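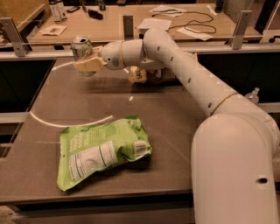

Última modificación de la página: jueves, 18:40

Cuaderno de taller, encuadernación. Marzo.

Sigo con el libro de cuentas de Salameh. 586 páginas, papel de trapo bastante sano, lomo perdido y tapas sueltas. Los cuadernillos del principio están peor que los del final, con los pliegues abiertos casi de arriba abajo. Los he refuerzado con papel japonés fino y engrudo de almidón, tiras cortadas con agua para que el borde quede con fibra.

El engrudo de la primera tanda salió demasiado espeso. Lo pasé dos veces por el tamiz y lo rebajé hasta que cayó del pincel sin hacer hilo. Para la próxima: una parte de almidón, seis de agua, y no subir el fuego al final.

Secado entre reemay y secantes, con tabla y peso encima. Cambio de secantes a la media hora y otra vez antes de comer. El cuadernillo 13 se ha ondulado un poco por la esquina inferior. Lo dejo en prensa hasta mañana y no lo toco.

Costura: Myrtle Haddad propone cinco nervios planos de cinta de lino. Yo prefería cuerda, pero las perforaciones antiguas caen bien para cinta y así no hay que abrir agujeros nuevos. Hilo de lino Nedska del 18, encerado. Probé también el de Culov y se deshilacha al tercer paso por la aguja, queda para muestras.

Las hojas con tinta ferrogálica (las del inventario de grano, sobre todo) van sin humedad directa. Ahí uso el tisú ya preparado con adhesivo y reactivado con lo mínimo. En dos de ellas el trazo ha perforado el papel y se lee mejor por el reverso. Fotografiadas antes de reforzar, están en la carpeta del encargo.

Papel para guardas: el Murneck de tono crudo tira a gris al lado del original. Myrtle va a teñir unas tiras con té y con acrílico muy diluido para comparar. Mirarlas con luz de ventana, con el fluorescente no se distinguen.

Lija: para rebajar los cantos del cartón nuevo, grano 400 y luego 800. Con el 800 solo se tarda demasiado.

La piel del lomo sigue sin decidir. El retal de cabra aguanta hasta 6 cm de vuelta, justo para las cofias si chiflo bien los extremos. Si no llega, hay que pedir otra piel y se retrasa el montaje.

Pendiente:
Afilar la chifla antes de tocar la piel.
Cortar cintas y marcar el telar.
Preguntar si quieren conservar la etiqueta de papel de la tapa delantera en su sitio o en un sobre aparte.
Engrudo nuevo mañana, el de hoy se tira.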